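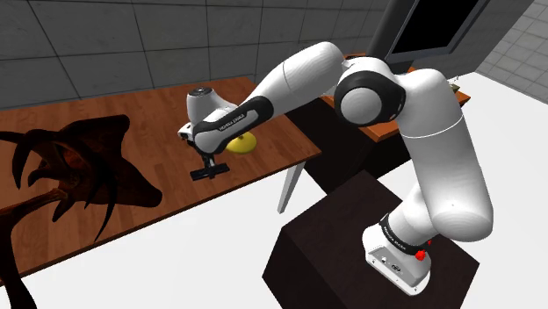 Gakden resale hall to reopen in March with longer hours and a new fee

Filed under: Local News > Shopping & Small Business

Print this story | E-mail this story

GAKDEN - The Subramaniam resale hall on Sasell Street will reopen in March after a winter closing, with later evening hours, a flat fee for large items and new rules on what sellers can bring to the counter.

The hall takes used household and office goods on consignment. Sellers drop items off, the hall prices and displays them, and the money is split when something sells. It has been closed since the heating failed shortly after the holidays, and sellers who had goods on the floor at the time were told by letter that their contracts would be put on hold until the building opened again.

Manager Prasetyo Siregar said the repair took longer than planned. The old boiler was out of production and the parts had to be ordered from out of state. Vonance, the company that owns the building, decided partway through to replace the whole system.

"We would have liked to be open in January, which is a good month for us," Siregar said. "People clean out after the holidays and they want to bring things in. A lot of them have been holding on to boxes in the garage, so the first couple of weeks will be busy."

The biggest change is the fee. Until now the hall charged nothing up front and kept half of the sale price on everything, from coffee mugs to dining sets. Starting in March, sellers will pay $45 for any item that needs floor space of its own, such as a table, dresser, sofa or bed. In return, the hall will keep a smaller share when the item sells. The fee will not be refunded if the item doesn't sell, but the seller can leave it on the floor for a second term at no further charge.

Siregar said large furniture had become the hardest part of the business to run. A sofa may sit for months, and it takes up room that could hold several shelves of smaller goods. Some sellers never came back for pieces that hadn't sold, and the hall paid to have them hauled away.

"The fee pays for the hauling, more or less," he said. "If you have a good table, you'll come out ahead of where you were before. If you have a bad sofa, maybe you call the town for bulk pickup."

Small goods will stay under the old half-and-half split. Sellers can bring in one carload at a visit and should call ahead for anything bigger than that. Clothing is still not accepted, and neither are mattresses, car seats, cribs or anything that burns fuel.

Solid wood tables remain the best sellers in the hall, according to Siregar. Plain ones with few repairs often go within a week or so of being put out. Buyers ask less about style than about whether the table will fit through an apartment door, so the hall will now write the width of every large piece on its tag. China cabinets and entertainment centers are slow, and the hall may turn them down when the floor is full.

Office equipment has also picked up. Several small firms in Gakden gave up leased space last year and sent desks, chairs, filing cabinets and computer accessories to the hall. Wired keyboards and mice sell well at low prices, mostly to parents and to people setting up a spare room for work. Printers do not, and the hall has stopped taking them.

Anything with a plug will be tested at the counter while the seller waits. Items that fail go back home with the seller. Computers and phones must be wiped before they arrive, and the staff will not do this for customers. Keyboards, cables and other accessories can be dropped off without an appointment as long as they are clean.

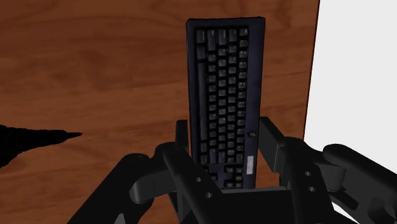

Mounts and antiques need paperwork

The hall will keep accepting mounted animals, antlers and other hunting pieces, but sellers will have to sign a form saying where the item came from. Deer heads, fish and antler sets are fairly common in estate cleanouts around Gakden, and the hall usually has at least one on the wall. Mounts of birds will no longer be taken, with or without papers. The rules on which birds can be sold are complicated, Siregar said, and the staff had spent too much time on the phone trying to sort them out.

Sellers of older mounts should check them for moths and loose fur before making the trip. A musty smell is also grounds for turning a piece away, and the staff will not repair broken antlers or replace missing eyes.
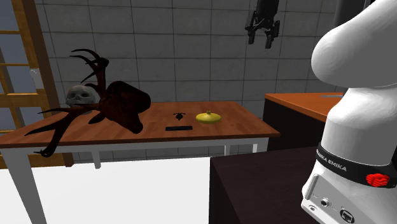
A deer head with antlers, lying on its side on a wooden table.

Antiques that a seller believes to be worth a good deal will be sent to an outside appraiser if the seller agrees to pay for it. The hall itself does not give written values and will not put a price in writing for insurance or tax purposes. Staff members can suggest a selling price based on what similar things have brought in the past, and the seller can accept that price or take the item home.

The new hours

Evening hours will run until 8 p.m. on weekdays, two hours later than before. The hall will open at noon instead of in the morning. Weekend hours stay the same. Drop-offs end at 3 p.m. every day so that the staff can tag goods before the evening shoppers arrive.

Siregar said the change came out of a short survey handed out at the register last fall. Over 200 customers filled it in. Most of them said they worked during the day and could only stop by on weekends, when parking on Sasell Street is tight. The lot behind the building will be open to customers in the evening, and the loading door at the back will be used for furniture pickup only.

Some nearby shop owners had asked whether later hours would bring more traffic to the block. Vonance said in a statement that it did not expect a large change, and that it had agreed to leave the lights on in the rear lot until the last customers are gone. The company also plans to repaint the lines in the lot once the weather allows.

What current sellers should do

People who had goods on the floor when the hall closed do not need to sign up again. Their contracts will pick up where they stopped, and large items already in the building will not be charged the new fee during the current term. Sellers who would like to take their things back can do so in the first two weeks after reopening. They will need the yellow receipt or a photo ID that matches the name on the contract.

Checks for items sold before the closing were mailed in February. Anyone who is owed money and has not received a check should first make sure that the hall has the right address on file. Replacement checks take three weeks.

Price reductions will start over as well. Under the hall's usual schedule, goods are marked down the longer they stay out, and tags will be changed so that the closed weeks do not count against the seller. Shoppers may notice two tags on some pieces for a short time. The lower price is the one that applies.

The hall is also hiring for part-time work at the counter and in the loading area. Applicants should be able to lift furniture with a partner and work at least a couple of evenings a week. Forms are available at the front desk during drop-off hours.

Print this story | E-mail this story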